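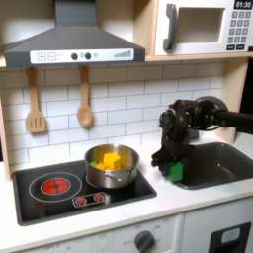
Jul 7, 2024

Sunday, so the building was quiet and I could swear at the kitchen in peace. It is a toy kitchen, which makes the swearing worse.

Went over everything with the small driver. The Grostetti instructions list 38 steps, and whoever put ours together last October seems to have treated a few of them as suggestions. Two cam locks behind the sink had never been turned. Turned them. The countertop no longer creaks when you lean on it – please don't lean on it.

Range hood: still hangs straight. Both knobs sit firm. The plus and minus buttons are printed on, as I rediscovered by pressing plus for longer than I'd like to put in writing.

The microwave display says 01:30 and will go on saying 01:30. I've had lunches like that.

Backsplash: wiped with a damp cloth and a drop of dish soap. Do NOT use the Trillness spray on the tile. It left a haze on the test piece and I spent most of an hour buffing it off, an hour I had set aside for sitting down.

Utensils: slotted spatula on the left, spoon on the right, both hung under the hood. I know it makes no difference. I also know they get swapped every week, so please consider this a formal plea.

Saucepan lives on the right burner. The left one has the red glow printed on it, and I got tired of hearing "but that one's on." Handle toward the front. The yellow cube goes in with the rest of the food; we've been calling it butter, although I've also heard cheese and, once, pineapple. Labeling it "yellow cube" on the inventory sheet and moving on with my life.

Inventory: 113 food pieces on the sheet, and the bin agrees for the first time since spring. Order from Arancibia came to 243 with shipping, more than I paid for my real pans.

Still to do:
Felt pads for the feet (the left side rocks a little)
Find the spare shelf pins, last seen in an Irance box marked MISC
Throw out every other box marked MISC
Touch up the scuff on the side panel, white paint is the wrong paint, ask before you try

Left the driver in the top drawer of the bench. It had better be there tomorrow.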